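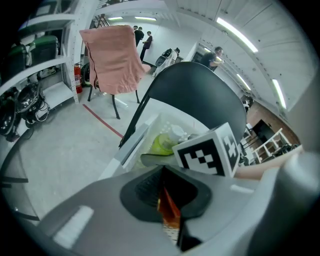

Analyn Lumanlan wrote in under the June post that a basket set on a chair is a basket in the wrong place, and that she would unload straight onto the table and be done in half the time. She may be right about the time. Her kitchen has a table by the door and mine does not, so I tested the chair method again on Thursday and took notes.

5 min read

Search this blog Search Enter keywords

The problem is the small mixed load: a bottle, a plate, a packet or two, whatever else came along. It is too little to justify a crate and too much to carry in two hands. A plastic basket handles it well if it sits at the right height. On the floor, every item costs a full bend. On a folding chair the rim comes up to where the forearms can go in with only a slight lean.

Chair choice matters more than basket choice. My Skarent folds flat and has a seat 2 inches wider than the old Tarkeo. The basket overhangs the Tarkeo at the front and tips when the weight is on that side. On the Skarent it stays put. A curved backrest also works as a stop: push the basket back until it touches, then leave it alone.

Perforated walls are worth having. They let crumbs and drips out, and there is more to grip along the side. The drawback is that thin packets catch a corner in the holes. Lay packets flat on top, last in, first out.
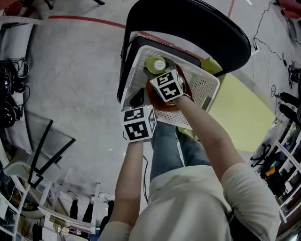

The order I settled on after that is packet, bottle, plate. The packet comes out first for the reason given. The bottle goes second, lifted by the shoulder and not by the cap. I have had a cap come off a full bottle of dish soap and do not want to repeat the cleanup. The plate comes last, with one hand on the rim and the other steadying the near edge of the basket.

Packing is the same list in reverse, with one correction. A plate placed flat takes up most of the floor of the basket, so the bottle has to stand beside it. Standing the plate on edge frees the space but it slides at the first corner. I tried a folded dishcloth as a wedge and it held for one trip out of 2.

Timing, for Analyn: 18 seconds to empty the basket from the chair, 50 with the basket on the floor. The floor figure includes picking up a spoon I dropped. I did not time a table.

Shelving is a separate matter. I had the bins on the upper shelf of the Madent unit for most of the spring and moved them down a level last week, since anything used daily should not need a reach. The labels still need redoing. The next post covers the Quiambao hooks, two of which have already worked loose from the wall.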